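Hurna's Old Bakery Reopens as a Shared Kitchen

The smell of onions was out on the street well before noon, and by the time the doors of the old Barbier bakery opened there was already a line past the pharmacy and halfway to the bus shelter. Hurna has been without a working oven on its main street for a good long while now, and it seemed that half the town had decided to come and see for itself that the thing was really lit again.

The bakery, which closed when the last of the Barbier family retired, has spent the spring and most of the summer being scrubbed, rewired and painted a very cheerful yellow. It opened this August as a shared kitchen, where anybody living in Hurna or the villages up the valley can book a bench for a morning or an evening, cook whatever they like, and carry it home or sell it from the front counter. The name over the door is still Barbier. There was talk of a new sign, but the old one had only lost a little gilt from the second B, and people were fond of it.

Apolline Roussel, who runs the kitchen, grew up three doors down and remembers being sent over for the bread with the coins wrapped in a handkerchief. She left for hotel work at nineteen, came back two years ago to look after her mother, and found that she missed having other cooks around her. "I had a perfectly good stove at home and I was miserable at it," she said, stirring a pot of plum jam with one hand and waving to somebody in the line with the other. "You want someone next to you to say, oh, is that how you do it? My mother was very patient, but she doesn't care for advice about soup."

The building needed rather more than a coat of paint. The chimney had to be relined from top to bottom, the floor drain had given up altogether, and there was a long and slightly tiresome back-and-forth over whether the big oven could stay. It could, in the end, once a mason from Werkatau had spent the better part of June inside it with a lamp and a bucket of fireclay. The oven takes 80 loaves at a time when it's properly loaded, and it holds its heat so well that the last dish of the evening can go in after the fire has been raked out.

Most of the pots, pans and small tools came from the neighbors. A note went up in the post office window asking for anything sturdy that wasn't being used, and the answer was so generous that the back room had to be sorted twice. There were soup ladles, cake tins with the names of aunts scratched on the bottom, a copper jam pan big enough to bathe a baby in (and which, according to the family that gave it, had been used for just that), and more rolling pins than any one town could reasonably need.

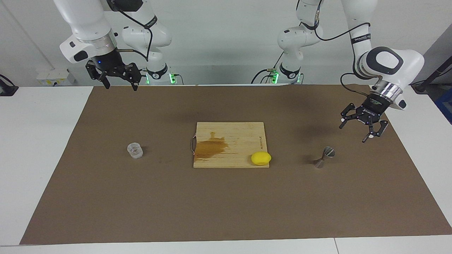

Bernadette Delorme took charge of the sorting, and she was firm about it. Anything cracked went home again with a thank-you note. Anything with a story attached had the story written on a luggage label, and the labels have been kept in a biscuit tin by the till, where visitors are welcome to go through them. She is particularly pleased with the one that came with a waffle iron, which explains in very small handwriting that it must never be lent to a man called Gus.

Members pay 12 dollars for a morning or an evening, with the firewood included, and children come free as long as a grown-up comes with them. The first 100 places were spoken for before the paint was dry. Some of those went to people who already sell at the Saturday market and have been making do with a kitchen table at home, and others went to people who simply wanted company. Ginette Moulin, who has made the same walnut cake for every christening in her family, said she had put her name down mostly out of nosiness and was now booked in right through the fall.

There will be lessons, too, although Roussel is a little shy of the word. Ludivine Collet will show anybody who asks how to put up beans and tomatoes for the winter, and has offered to stay late when the crop comes in all at once, as it always does. A pastry evening is planned for the first cool weather, on the grounds that nobody in their right mind laminates dough in August. There has also been a request for something on bread for beginners, and the waiting list for that one is already longer than the oven.

Dotness, the small seed company up on the ridge, has given the kitchen a strip of ground behind the yard wall, and it has been planted with thyme, chives and a great deal of parsley. The mint was put in a tub after some debate. Members may pick what they need and are asked to water a little on their way out, which on opening day meant that the thyme was watered by practically everyone and stood in a puddle until evening.

The opening itself was meant to be a quiet affair, with soup and bread from noon until two. More than 200 bowls went over the counter, and the soup was stretched with whatever came to hand — first with barley, then with the potatoes that had been set aside for supper. Noémie Masson, who had walked down with her grandchildren expecting to stay ten minutes, ended up slicing bread until the middle of the afternoon and went home with flour on her good shoes. She said that it was the nicest day she had spent in town since the bridge was mended, and that the soup could have done with a bit more salt.

Roussel agreed about the salt. She spent the early evening on the front step with her feet up on a crate, going through the bookings with a pencil and saying good night to people by name. There was still a tray of plum tarts on the windowsill at seven, and anybody passing was told to take one.

The kitchen is open every day from six in the morning until nine at night, and the front counter sells bread and whatever else has been made that day from ten o'clock on. Bookings can be made at the counter or by leaving a note through the door. Members should bring their own apron and a container for taking things home, and those coming by car are kindly asked to park behind the church and leave the street clear for the flour delivery.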